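4. Listing a Villa for Rent

4.1 Before you start

This section explains how to create a rental listing for a single villa in Drudent and publish it to the Lenthorpe booking site. It applies to owner accounts and to agent accounts with editing rights. Multi-unit properties are covered in Section 7.

You need the signed owner agreement, the floor plan, the current rate sheet and the house rules. Have all of them open before you begin, as the listing form signs you out when it has been idle. 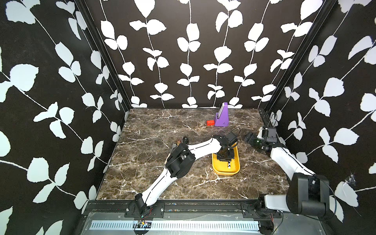
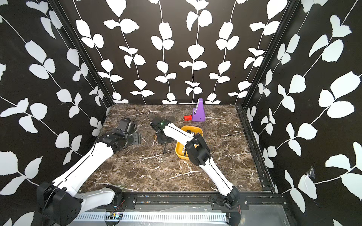
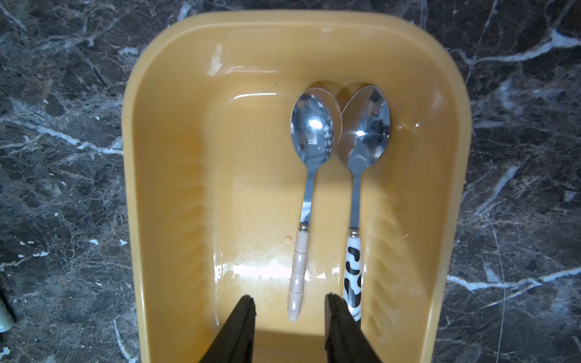

4.2 Creating the property record

1. Sign in and select Properties > New > Single villa.

2. Enter the villa name exactly as it appears on the owner agreement. Do not add the number of bedrooms, the name of the beach or the word "luxury" to the name field. These are added to the listing title automatically from other fields.

3. Enter the street address and drop the map pin on the front gate. If the villa shares a gate with other homes, place the pin on the front door and tick Shared access.

4. Select the owner from the list. If the owner is missing, save the record as a draft and ask your account manager to add them.

5. Select Save and continue. The record is given a property code, which appears on all invoices and cannot be changed later.

Note: A draft stays hidden from guests and from other agents until you complete step 4.5.

4.3 Bedrooms and sleeping capacity

1. Select Add room for each bedroom. Enter the bed type, the floor level and whether the bathroom is private or shared.

2. Mark a room as a master suite only if it has a private bathroom with a door. Rooms with an open bathroom are entered as Standard, with a comment in the notes field.

3. Enter sofa beds and cots under Extra sleeping. They do not count toward the advertised capacity.

4. Check the total shown at the top of the page. A villa with 4 bedrooms and a double bed in each will show a capacity of eight.

5. If the owner agreement sets a lower limit, enter it under Maximum guests. The lower figure is always used.

CAUTION: Do not raise Maximum guests above the figure in the owner agreement. Bookings taken over the limit are not covered by the damage waiver.

4.4 Rates, deposits and minimum stay

1. Open the Rates tab and select the currency. The currency is locked once the first booking has been accepted.

2. Enter the low season nightly rate. This is the base rate, and all other seasons are calculated from it unless you enter a fixed amount.

3. Add each season with its start and end dates. Seasons may not overlap. If two seasons share a changeover date, the night belongs to the season that is starting.

4. Set the minimum stay. The default is 5 nights. Owners who want longer stays in August should set this inside the season and leave the default alone.

5. Enter the cleaning fee as a flat amount per stay. The form will not accept less than 150 in the account currency.

6. Enter staff charges separately. A cook, housekeeper or gardener included in the nightly rate is entered with a charge of zero so that the position still appears on the listing.

Note: Taxes are applied from the address. If the tax line is blank, the map pin is outside the region set for your account. Return to 4.2, step 3.

4.5 Review and publish

1. Select Preview. Read the whole listing in both desktop and phone view.

2. Compare the rate table with the owner's rate sheet, including the changeover dates.

3. Select Submit for review. A second user with editing rights must approve the listing. You cannot approve your own.

4. When the status changes to Approved, select Publish. The listing appears on the booking site within 2 hours.

5. Send the owner the link from the Share menu. Do not copy it from the address bar, which opens the editor.

If the status shows Returned, open the Comments tab. Correct the fields marked in red and submit again. Fields that were accepted in the first review stay locked until the second one is finished.

CAUTION: Unpublishing a listing does not cancel bookings that have already been accepted. To cancel a booking, follow Section 9.

Related topics
Blocking dates for owner use
Adding a second agent to a property
Linked calendars and double bookings
Refunding a security deposit
Changing the owner on an existing listing
Section 7: Multi-unit properties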